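4.2 Demonstration at the Redcombe open day

The bag task was shown to the public at the Redcombe open day in January. The laboratory trials reported in Section 4.1 were run with the operators and authors present and no one else in the room. The open day added an audience, a fixed timetable and a change of room, and we report it separately for those reasons. None of the results below are pooled with the laboratory results.

The station was set up on the ground floor of the Havcombe wing the evening before. Both arms were mounted on the same base plate as in the laboratory, and the spacing between them was left unchanged. The tabletop was not the one used in Section 4.1. The laboratory bench has a plain matte surface, while the one supplied for the open day was black with a white-veined marble pattern. We did not retrain for this surface. Camera exposure at both wrists was set once, before the doors opened, and locked for the rest of the day.

The objects were artificial fruits and vegetables kept together in a white plastic bin, with clear zipper storage bags as the target containers. Artificial produce was chosen because it keeps its shape through repeated handling and does not mark the fingers. The mix in the bin was not controlled. Staff returned items to it between runs in any order, and visitors were allowed to stir the contents before a run began. This gave more varied starting positions than the scripted layouts used in the laboratory.

Each run followed the same division of labour. One arm holds the bag by its seal while the other reaches into the bin, picks up an item and carries it to the mouth of the bag. The holding arm has the harder job in our view, as the bag has no stable shape and its opening tends to close when the seal is let go or held too near the middle. A grip on the seal also hides part of the seal from the wrist camera on that arm. The controller therefore relies on the last clear view of the opening and on finger position, and does not try to track the full edge of the bag during a hold.

Runs were started by a member of staff on request from the audience. A run was ended by the operator if an arm stopped, if the bag left the work area, or if a visitor reached over the barrier. The last of these was treated as a safety stop and was not scored. Recording began at the start signal and covered both wrist views, the joint positions and the gripper commands. The full log for the day holds 892 segments, where a segment is the period between two successive gripper commands on either arm. Segments vary a great deal in length and should not be read as a count of runs.

Effie MacRitchie labelled the segments after the event, using the scheme from the Van Wyk trials with two changes. The first was a new label for seal contact, which the earlier scheme had grouped with all other contact with the bag. The second was the removal of the label for a dropped item, which was replaced by separate labels for a drop into the bin and a drop onto the table. The Ganus tool was used for playback and time alignment. Segments that could not be labelled from the wrist views alone were marked as unclear and left out of the analysis.

The room had windows along one side, and the light changed during the day. We had expected reflections from the bag to be the main source of trouble. Reflections did appear in the wrist views, but the labels point more often to the position of the bag relative to the bin. When the bag was set down close to the bin, its seal could rest over the rim, which left the opening at an angle that was rare in the training set. The holding arm would then close on the seal at a point the planner had not ranked highly. Figure 2 gives a wrist view of a seal grip with the bag in this position. The fingers are closed on the orange zipper, the seal continues up and over the front rim of the bin, and a banana is visible inside the bag. The gripper of the second arm is over the bin.

We did not move the bag by hand in such cases unless the operator had already ended the run. A short rule that keeps the bag a set distance from the bin would probably remove most of them, and was added to the setup notes after the event. It was not in force for any of the data described here.

Figure 2. Wrist camera view from the holding arm during the open day demonstration, with the zipper seal between the fingers and the second arm at the bin.

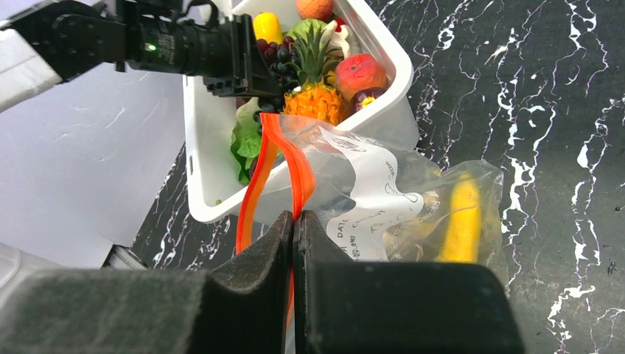
4.3 Comparison with laboratory trials

The labels from the open day were compared with those from Section 4.1 after the older recordings had been relabelled under the revised scheme.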